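Citrus Peel and Post-Harvest Storage: Notes for Home Growers
Grascombe Growers' Newsletter, January
Compiled by Raymonde Thibodeau

The mandarins and tangerines in member greenhouses are now mostly at or past full color, and the usual questions about storage have come in. The notes below cover picking, curing, storage conditions and the more common peel faults. They apply to loose-skinned types. Lemons and grapefruit behave differently and will be covered in a later issue.

Picking

Color is a poor guide to maturity. Peel turns orange in response to cool nights, and the flesh inside can run well ahead of it or well behind. Taste two fruit from different sides of the tree before picking the rest. Citrus has very little starch to convert, so fruit picked sour will stay close to sour. It may taste milder after some weeks as the acid drops, but the sugar will not rise.

Clip the fruit. Do not pull it. Loose-skinned varieties tend to plug when pulled, meaning a disk of peel tears away with the stem and leaves the flesh open. A plugged fruit will mold within days and should be eaten the same day. Make one cut to free the fruit from the branch and a second to trim the stem flush with the button, the small green calyx at the stem end. A long stub punctures its neighbors in the crate.

Leave the button on. While it is green and firmly attached it closes the most vulnerable point on the fruit. When it browns and drops, stem-end rot can enter through the scar. Checking buttons is the fastest way to sort a crate: green ones to the back of the shelf, brown ones to the front, missing ones to the kitchen.

Do not pick wet fruit. The oil glands in a fully swollen peel rupture under light pressure, and the released oil burns the surrounding tissue. The spots show up a day or two later as sunken patches, tan or greenish, with the glands standing out. If it has rained, or if the greenhouse has been dripping overnight, wait until the afternoon.

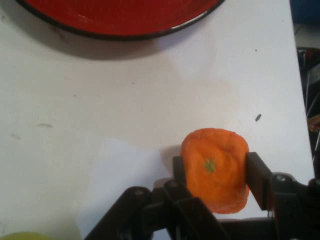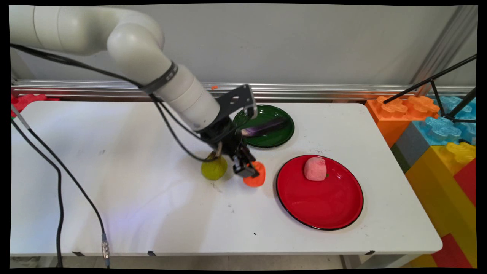 Orange fruit resembling a tangerine, held between two black gripper fingers; small orange object on the table.

Curing

Hold freshly picked fruit in a single layer at room temperature for two days before it goes into cold storage. The peel loses a little water, becomes less brittle and takes handling better. Small abrasions also have a chance to seal. Keep the layer out of direct sun and away from heaters. Longer curing gains nothing for thin-skinned fruit and costs weight.

Do not wash before curing. If fruit is dusty, wipe it with a dry cloth. Washing removes part of the natural wax, and water trapped under the button is difficult to dry out. Wash at the time of eating.

Storage conditions

Mandarins keep best at a few degrees above the temperature of a cold domestic refrigerator. The vegetable drawer is usually the nearest thing to it. Fruit held too cold for too long develops chilling injury, seen as pitting and brown staining of the peel, often only after it has been brought back into a warm room. Humidity should be high but without condensation. A perforated bag is better than a sealed one. Paper wraps work well and stop one moldy fruit from infecting the rest by contact.

Noémie Morin kept a record last winter of 30 fruit from a single tree, half of them wrapped in newspaper and half left bare in the same slatted crate in her unheated porch. At the end of 9 weeks the wrapped fruit had kept noticeably better, with less shrivel at the shoulders. She reports no difference in flavor. The porch was not temperature controlled, so the result should be read as an indication only.

Peel faults

Puffing is a gap between peel and flesh. It is normal in overmature fruit and worse after a warm, wet fall. Puffy fruit bruises easily and stores badly. Pick earlier next season.

Creasing shows as irregular grooves over the surface. The white layer beneath has broken down along those lines. The fruit is sound to eat but splits when handled. Low potassium and a heavy crop are both associated with it.

Green mold and blue mold both begin as a soft, water-soaked spot and then turn powdery. Both enter through wounds. Remove the affected fruit gently, in a bag, to avoid spreading spores, then wipe the crate with dilute bleach and let it dry fully.

Regreening is a return of green tint to ripe peel on the tree in spring. Eating quality is unaffected.

Supplies and dates

Slatted crates from Varnuvwood are again available through the group order. They stack without pressing on the layer beneath, provided they are filled one fruit deep. Short-bladed citrus clippers can be added to the same order. Give quantities to Raymonde before the end of the month.

Members with surplus budwood from the McKinnon tree should label it with the rootstock as well as the variety. Unlabeled material cannot be accepted for the spring grafting session.

Next issue: scale insects on overwintered lemons, and feeding potted trees in low light.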